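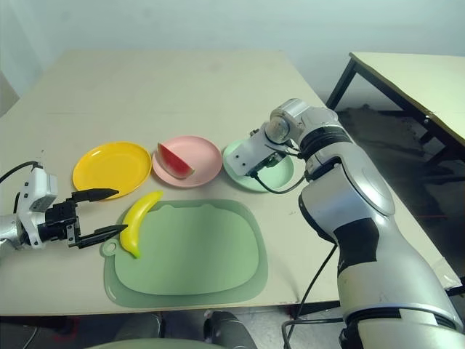 双腕マニピュレーション用の動作計画ソフト「Gevero」を試した。結論を急ぐ人のために書いておくと、買い替えはまだ勧めない。ただし、見どころがないわけでもない。

開発元のZusgateは「片付け作業を学習なしで即日立ち上げ」とうたっている。この手の文句は何度も読んできたので、最初から割り引いて見ることにした。比較相手は、うちで長く使っているMussa。地味で設定ファイルが長いが、何をしているかは追える。

課題は単純にした。おもちゃのバナナとスイカを、黄色、ピンク、薄い緑の皿のうち指定した皿へ移す。半透明のまな板も机に出しておく。食器の片付けと呼ぶには簡単すぎるが、簡単な課題で転ぶソフトは難しい課題でも転ぶ。

導入

インストール自体はすんなり終わる。面倒なのはその先で、左右の腕の座標合わせに13段階のウィザードを通らされる。途中で戻るボタンを押すと入力値が消える。4月に出た版で直したと更新履歴にはあるのに、手元では2回消えた。設定をテキストで書き出せるのは救いで、二度目からはウィザードを使わず、書き出したファイルを直接いじった。

認識

バナナの検出は安定している。黄色い皿のすぐそばに黄色いバナナがあるという意地の悪い配置でも、輪郭が皿に溶けることは少なかった。ここはMussaより明らかに良い。

問題はまな板だ。半透明の縁で深度が抜け、持ち手の穴の周辺に存在しない段差ができる。バナナがまな板の角に乗っていると、その偽の段差を避けようとして、把持候補が妙に高い位置へ寄る。サポート文書には「透過素材は照明を調整してください」とあるだけ。照明で済む話なら、こちらも苦労はしない。深度の穴埋めを切り、机の平面を手で固定したら落ち着いた。この設定項目は画面になく、設定ファイルにしか出てこない。

計画と制御

宣伝の中心である「協調プランナー」は、左右の腕の動きを同時に解く。左でバナナを狙いながら、右を皿の上へ先回りさせるような動作が、特に指示しなくても出てくる。軌道はなめらかで、見栄えはたいへん良い。

見栄えに比べると、安全側の作りは粗い。腕の干渉は見るのに、垂れたケーブルはまったく考慮されない。手首を大きくひねる解を平気で選んでくる。手首関節の可動範囲を自分で狭めれば防げるが、そうすると今度は解なしが増える。Lernsteadのプラグインを入れればケーブルを太い筒として近似できるというので入れてみたところ、計画時間が目に見えて延びた。待っているあいだ、画面には進捗も中止ボタンも出ない。

もうひとつ気になるのが再計画の挙動だ。物体の推定位置が少しずれただけで、軌道を丸ごと引き直す。把持の直前にこれをやられると、指が開いたまま行きつ戻りつする。しきい値は初期値の3から8に上げて使っているが、単位がどこにも書かれていない。問い合わせの返事は「推奨値のままお使いください」だった。

ログと調査

失敗の原因を追う道具は、はっきり弱い。「把持失敗」とだけ記録され、認識が悪いのか、逆運動学が解けなかったのか、指が滑ったのかの区別がない。再生画面は立派で、三次元で好きな角度から眺められる。しかし候補がなぜ棄却されたのかは表示されない。Mussaの素っ気ないテキストログのほうが、夜中に困っているときはよほど役に立つ。

良い点
・似た色の物体どうしの分離
・両腕を同時に動かす軌道の質
・設定をテキストで保存できる

悪い点
・半透明の物に弱い
・ケーブルを見ない
・棄却理由がログに残らない
・値の単位が文書にない

どんな人向けか

見学者向けのデモを短期間で組みたいところには合うと思う。不透明な小物を並べて動かすだけなら、初日からそれなりの絵になる。毎日回す評価実験に据えるつもりなら、試用期間中に自分の机と自分の物で、わざと失敗させてみてほしい。製品ページの動画には透けた物が一つも映っていなかった。

うちでは認識部分だけをGeveroから借り、計画はMussaに戻した。つなぐための変換スクリプトは自作で、次の更新で壊れそうな気がしている。

評価は5点満点で2。ログに棄却理由が出るようになったら3に直す。

2022-07-11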